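Help pages: Vehicles and Documents
Print this page | E-mail this page

Mileage on the service book doesn't match the test history – can I still register the van?

Posted by Radek Jurčo, Friday

I bought a used panel van in February from a trader in Sturkville. It was first registered abroad and brought in by a previous keeper, then sold on to the trader. I have the foreign registration certificate (both parts), the import clearance letter, a purchase invoice in my name and a service book with stamps from a workshop called Belhaj.

When I went to register it at the Jotholm counter the clerk compared the service book with the inspection printout and stopped the application. The last stamp in the book gives a reading that is 33 thousand kilometres higher than the reading at the inspection that came after it. She returned everything with a form headed "query – odometer" and told me I had 13 working days to reply in writing.

The trader says it is a clerical error by the workshop and that the dashboard unit has never been changed. I have no way of checking that. The chassis number is the same on the certificate, the plate under the bonnet and the windscreen.

My questions are:

1. Does an odometer query stop registration altogether, or only delay it?
2. Who is supposed to correct the service book, me or the workshop?
3. If the reading has been wound back, am I in trouble for having presented the papers?

I have paid in full by bank transfer. The van is insured for storage only and is not being driven. 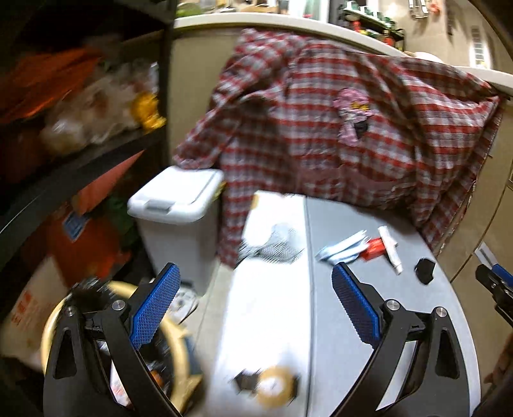

I should add that the invoice gives the mileage as "not warranted". I did see this when I signed but took it to be standard wording. The advert, which I saved, gives the lower figure with no such note.

Answer 1

It only delays it. I had the same form for a car from Prarnden. A query is a hold on the file and the application stays open until the reply date. If you miss the date the application lapses and you pay the fee again, which in my case was 498.

Do not write in the service book yourself, not even in pencil. Ring the workshop and ask for a copy of their job sheet for that visit. Mine took over a week to arrive so start now.

Answer 2

To take the questions in order.

Registration. The odometer reading is not one of the identity items. Identity is established from the chassis number, the certificate and proof of title. A mismatch in mileage is recorded on the file, and the counter will ask for an explanation, but if identity is in order the vehicle can normally be registered with the discrepancy noted. The note stays on the record and will be visible to anyone who buys the van from you. That affects its resale value and you should take it into account when deciding whether to keep it.

Correction. The service book is a private document issued by the maker and filled in by workshops. The registration office cannot correct it and neither can you. What the office will accept is a signed statement from the workshop which made the entry, giving the chassis number, the date of the work, the reading on the job sheet and the reading written in the book. If the job sheet agrees with the book, then the workshop has made no error and the fault lies either in the later inspection or in the odometer. Ask the inspection station for its own record as well. Inspection readings are typed by hand at many stations and a wrong digit is common enough.

There is a third source. Most vans of recent manufacture store distance in more than one control unit, not only in the instrument cluster. An independent garage can read the stored values and print them. Three units giving the same figure is good evidence. If the cluster shows less than the gearbox or braking unit, the cluster has been altered or replaced.

Liability. Presenting papers you believed to be correct is not an offence. Presenting them again after you have learned that one is false could be. For this reason your written reply should state only what you know – that you bought the van on such a date, that you were given these documents, that you did not make any of the entries. Do not repeat the trader's explanation as if it were your own. Attach it as his statement, with his name, or leave it out.

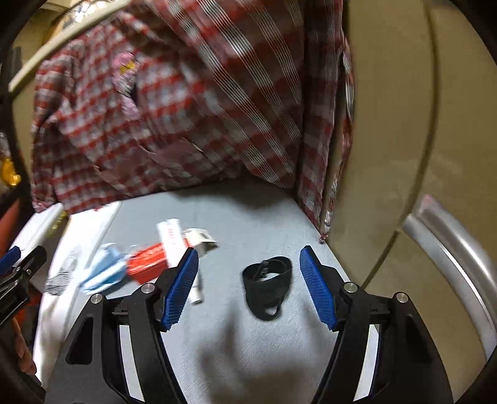 On the invoice wording, "not warranted" limits what the trader promises about the figure. It does not as a rule protect a trader who knew, or ought to have known, that the figure was wrong, and the advert is a separate representation. Keep the saved copy with the address line and the time visible. Write to the trader now, by a method that gives proof of posting, and say that you reserve your right to reject the vehicle until the query is settled. Do not drive it or have anything altered in the meantime. A diagnostic reading is fine because nothing is changed.

If the units disagree, report the matter to the police and give the counter the report number with your reply. The hold is then usually extended.

Answer 3

Check the stamp is real too. Look up the workshop's number independently and do not use the one printed in the book. Some books are bought blank online and stamped all in one go, same pen all the way through.

Also check miles against kilometres. Probably not your problem here but it was mine.

Contact us | Copyright, all contributors | Back to top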